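Equipment planning, second progress report
Kitchen handling project, prepared by Manju Pathak
7/31/25

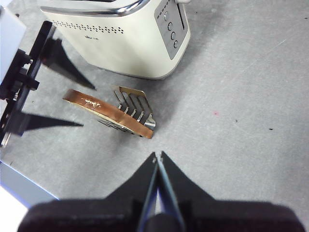

Since February we have spent 3,102 dollars of the equipment line, most of it on mounts, cabling and replacement fingertips. I am not asking for more money this period, and I would rather we slowed down on the part that is left.

Two suppliers have quoted for new grippers. Stisov wants 1,000 dollars a unit and promises better handling of thin, crumbly items. Their evidence is a video of foam blocks. I asked for trials on toast and got the same video again. Floreo is cheaper at 600 dollars, but the price leaves out the adapter plate and their answer on spare parts was vague.

I have doubts about the case for either one. The toast and rack task is awkward work for a parallel gripper, and we haven't yet shown that the hardware is what holds us back. Slice position and wrist angle could explain a lot of it. Phùng offered a 60-day loan of a softer fingertip set, with return shipping at our cost. I would take that before signing a purchase order with anybody.

The service contract from Prodamen is up for renewal. We used it once. Their technician told us to update the software, which we had done already. I suggest letting it lapse and keeping the money for breakage.

Still open: a second toaster, so that testing can go on if the first one fails, and a written return policy from Floreo. I need your decision on the Phùng loan before the next order goes out.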